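November 29, 2020

Hand gripper pair, upkeep after the jacket folding set

Both grippers came back stiff at the linkage. Left one was worse. Took the fingers off, brushed fluff out of the pivots and put one drop of Nakisus light oil on each pin. Wiped off the extra so it won't mark light fabric. Open and close by hand is smooth again on both.

Blue pads: cleaned with a damp cloth and left to dry flat. No lifting at the corners. These are the Oveva pads fitted in June, rated for 2,000 closes. Counter says 1,000 and a bit on the right, less on the left, so they stay on. Swap both sides together when the time comes, odd pads grip unevenly on slippery shells.

Finger gap was out on the left. Reset with the 17 mm block, then nipped up the screw and checked again after 25 closes. No drift. Don't use the long driver on that screw, it rounds the head.

Cable: clip it along the handle before starting, with enough slack at the wrist. Spare clips are in the Temeo tin.

Still to do: print a new crossbar for the spare, ask Rawashdeh about pad stock, write the closing check into the start-up sheet. 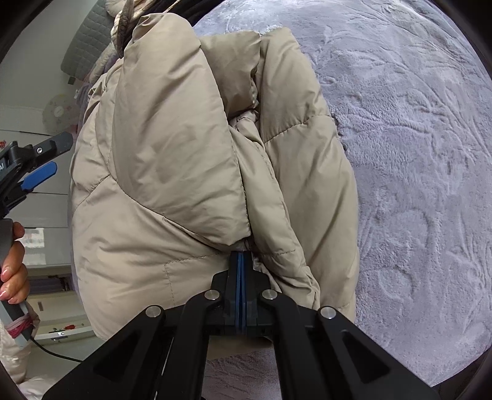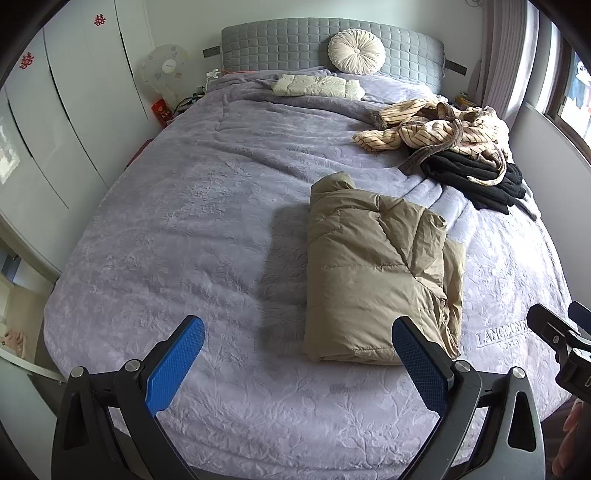

Puffer jacket on the plush bedspread, blue pads on the gripper fingers. First one is the close view with fingers shut, second shows more of the bed.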